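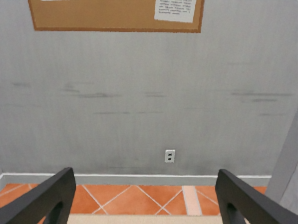

Figure 2. Simulated room: gray wall and cork board with a printed sheet pinned at the right.

Home Articles Issues About Contact
December – Plullholm Food Research Group

3.2 Resting time and moisture loss

Pork loin chops were bought from a single supplier in Zarkbridge and trimmed to the same thickness. A total of 106 chops were used in the main trial. Each was salted, left in the refrigerator overnight, and grilled over gas on a preheated grate until the center reached the target temperature. We weighed every chop before cooking, when it left the grill, and again after resting.

Chops in the first group were cut right away. Those in the second group rested for 5 minutes on a wire rack, and those in the third rested for the same time under loose foil. Juice left on the board was collected with a paper towel and weighed on the same scale.

Chops cut right away left the most juice on the board. The two rested groups were close to each other, although the foil group kept rising in temperature for longer and was slightly more done at the center. Tasters noticed this more often than they noticed any difference in juiciness. Several also marked the foil-covered chops down for a softer crust.

Thickness mattered more than we had planned for. In the earlier Mota trial, which used thinner cuts, resting made almost no difference to the weight of juice lost. Those 293 records are not pooled with the present data – the grill was a different model and the salt level was lower.

Probe readings were logged with Eltix software and checked by hand wherever two readings in a row disagreed. Four chops were dropped from the analysis after the probe slipped during cooking.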